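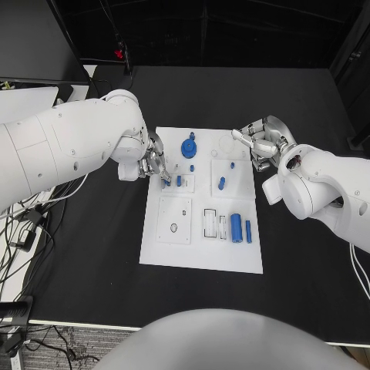 Dodon Climate Controller Review: A Month in My Legal Little Grow Tent

February 15, 2024

I've been growing a couple of plants in my spare closet ever since my state said I could, and for most of that time my "climate system" was a clip fan, a cheap outlet timer and me opening the door to sniff the air. It worked, kind of. Then I lost most of a harvest to bud rot last fall (I'd gone away for a long weekend, it rained the whole time, you can guess the rest) and decided I was finally going to buy one of those connected controllers everybody on the growing forums keeps fighting over.

I went with the Dodon from Drurnamex. It was $141 when I ordered it in January, and that got me the controller, one temperature and humidity probe, a power strip with outlets you can switch separately, and a bag of sticky cable clips that I have already used all over the house. I paid for it myself. No discount code at the bottom, sorry!

Setup

The hardware part was easy. You hang the probe at canopy height, plug your fan, humidifier and lights into the strip, and stick the controller on the outside of the tent. The magnet on the back is strong enough that I could mount it on a tent pole and forget about it.

The app part was less fun. It only likes 2.4 GHz Wi-Fi, and my router lumps both bands under one name, so I spent most of an evening getting the two of them to talk. The manual covers this in one line on the very last page. If your router is like mine, make a guest network that's 2.4 only before you even open the box and you'll be done in ten minutes. And yes, you need an account. It wants an email and a birth date, and it wants to send you notifications about new products, which I turned off right away.

Living with it

Once it was running I pretty much stopped thinking about the tent, and for me that's the whole point. You set a day target and a night target and it switches things on and off to stay between them. My old setup used to swing like crazy when the lights went out – warm damp air, then cold damp air, then puddles on the floor of the tent. With the Dodon the night humidity has stayed within 8 percent of where I set it. I checked that against my old Hiter hygrometer, which I trust more than I trust most appliances, and the two agreed well enough that I quit comparing after the first week.

The graphs are great. I'm a sucker for a graph. You can pinch and zoom back through the whole run and see exactly when the dryer was going in the next room, and you can type notes on the timeline ("topped the tall one," "forgot to water, oops") and find them again later. If you keep a grow journal you'll love this part.

Alerts are a mixed bag. They come through fast, but the default settings are so jumpy that I got 19 of them on the first night. Every time I unzipped the tent, buzz. There's a delay setting buried under Device, then Advanced, and bumping it up fixed the problem.

What bugs me

The probe cord is too short. In my closet it just barely reaches, and in a bigger tent you'd need the extension, sold separately of course.

The fan outlet is on or off, with no speed control unless you buy a fan from the same company. I use a MacPherson inline fan that I like and don't want to replace, so it kicks on at full blast and then goes quiet again, all night long. You get used to it. My dog hasn't.

Also, schedules live in the cloud. My internet was down for an afternoon and the controller kept holding the last targets it had, so the plants were fine, but I couldn't change anything, even standing right in front of it. There are two buttons on the thing, so please let me do something with them, Drurnamex.

Should you get one?

If you're running one tent and you've ever come home to a bad smell and a sinking feeling, yeah, I think so. I looked at a fancier setup that costs more than $400 and does carbon dioxide and soil moisture too, and for two plants in a closet I can't picture what I'd do with all that. If you've got several tents, or your Wi-Fi is flaky, I'd hold off and look for something with local control.

I'm giving it four out of five. The missing star is for the cord and the account. I'll add a note after harvest, once the jars are full and I've seen how it does as a drying room controller – there's a separate mode for that and I haven't tried it yet.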